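Technical notes: stacking, sorting and the dish problem
Automation bulletin, Brevden branch

Members who came to the September meeting will recall that Charmaine Mabaso closed with a question from the floor: can a machine clear a table yet? The short answer was "some tables". A longer one follows.

Dishwashing itself has been a solved problem for decades, provided a person loads the racks. Commercial conveyor washers in hospital kitchens run at high volume with very little attention. The unsolved portion sits on either side of the washer: taking mixed crockery off a surface, separating it, and putting it back in a cupboard in an order the household recognises.

Thin plastic plates are a useful test piece. They are light enough to slide when touched, they overlap, and the glossy surface throws highlights that degrade depth readings. When one plate lies partly over another, the system has to decide where the upper edge ends before it closes on anything. Colour helps in that respect. A set in a single colour is considerably harder to segment.
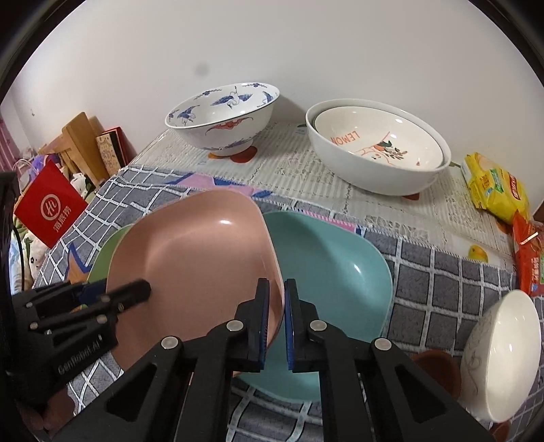 Pink, teal and green plates, two grippers, patterned cloth.
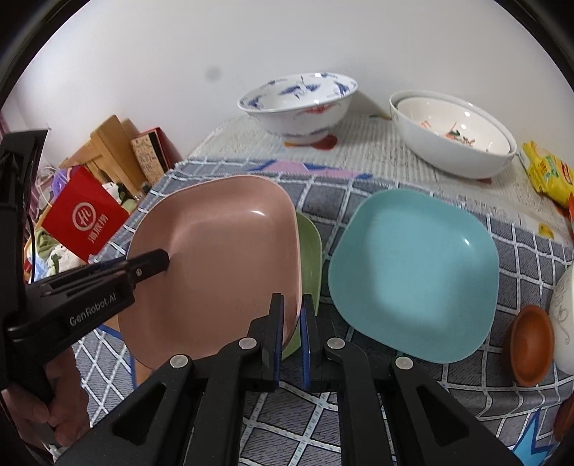 Most current work on this task starts with human demonstration. A person performs the job with a pair of hand-held grippers, the motion is recorded, and a policy is trained on the result. The attraction is cost, as no arm is tied up during collection. The drawback is that the person brings a wrist, a shoulder and a lifetime of handling plates, and the arm that later runs the policy has none of these. Reach limits and joint speed have to be dealt with afterwards.

Līga Kļaviņa ran a small trial along these lines at the Handthorpe workshop and has let us print her figures. The training set was 800 demonstrations of picking up a square plate and standing it in a rack. The arm was then given 2000 attempts over several weeks, with plate positions changed between runs. It failed on 161 of them. She sorted the failures by cause, and the largest group was double picks, where two plates came up together and the controller registered one. Slips were the next largest. Only 7 failures involved a collision with another item on the table, which she puts down to a conservative approach speed.

A failure rate of a little over eight per cent sounds tolerable until it is applied to a kitchen. A household of four might handle 40 pieces in a day, and three dropped or misplaced pieces daily would not be accepted from a teenager, let alone an appliance. Cycle time is the other obstacle. Kļaviņa's arm needed longer to separate two plates than most people need to clear the table.

On the shop floor the picture is better. Radebe, the tray supplier at Diltport, has an arm unstacking moulded trays of one size and one colour from a fixed pallet position. The trays were redesigned with a spacer lip so that they no longer nest tightly, and double picks stopped being a regular complaint. It is a sensible fix, though it was made to the tray and the arm is no cleverer than before. Households are unlikely to replace their crockery on the same grounds.

Mabaso will cover tactile sensing in finger pads at the next Wednesday session, 7 p.m., in the usual room. Anyone with slip data from soft pads, in any format, is asked to bring it along.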